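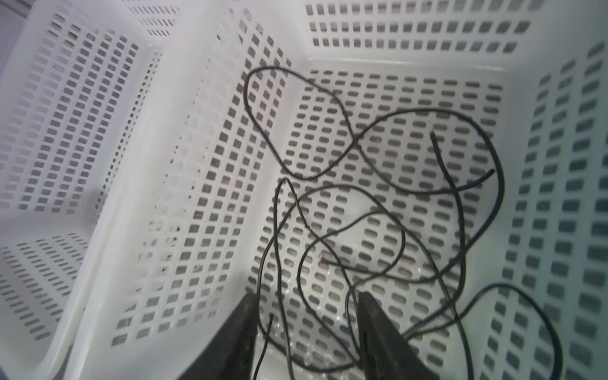 Getting a jump on the wash

I love a laundry day that runs itself, and after two winters in our drafty old place in Honden I've finally got mine there!

Sort the night before. Darks, lights, and a pile for anything muddy (hockey socks get their own, trust me). If you leave it until morning you'll just shove the lot in together.

Turn jeans and hoodies inside out. The colour lasts so much longer, and the zippers stop chewing up your T-shirts.

Go easy on the soap

Two tablespoons of liquid does a normal load in our machine. I used to fill the cap right up and wonder why the towels felt like cardboard! If yours are stiff, run them once with no soap at all and half a cup of white vinegar in the rinse.

Grey collars

Rub in a bit of dish soap with an old toothbrush, leave it for almost 40 minutes, then wash as usual. Cold water is fine.

Drying indoors

Hang shirts on hangers straight from the washer, a hand's width apart, with a fan going low. Ours are ready by suppertime, even in February. Socks go on the bottom rung where the air is slowest, heavy stuff up top.

Next month: getting candle wax out of a tablecloth.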